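Easter crowds and the numbers game

6th April

Our parish put out a newsletter this week saying the sunrise service on Standen hill drew 152 people, a record. Maybe so. I was there, at the back with the folding chairs, and I have my doubts about any figure taken in the dark by a man holding a candle.

My bigger doubt is what the figure is for. The same page says the December carol service "reached" 93 households, and I'd like to know what it reached them with. Mine got a flyer.

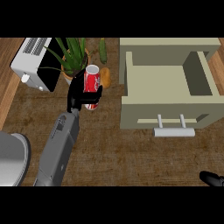
Countertop appliance, aloe

I grew up in a church where 40 was a full house and the pastor knew which of us had the flu. Now we have a growth plan, printed in color, with arrows. It says the egg hunt is our best "entry point" for new families. I've helped at the egg hunt for 16 years. Families enter, all right - then they leave with the eggs.

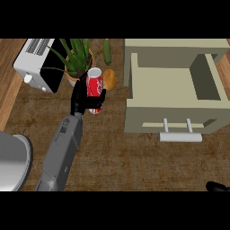 Feva wrote in to say I'm being unfair, that her sister's kids came for the candy three years ago and are in the choir now, and that I should go and ask them before I write the whole thing off. Fair enough, I'll ask. I'd still like to see the arrows go.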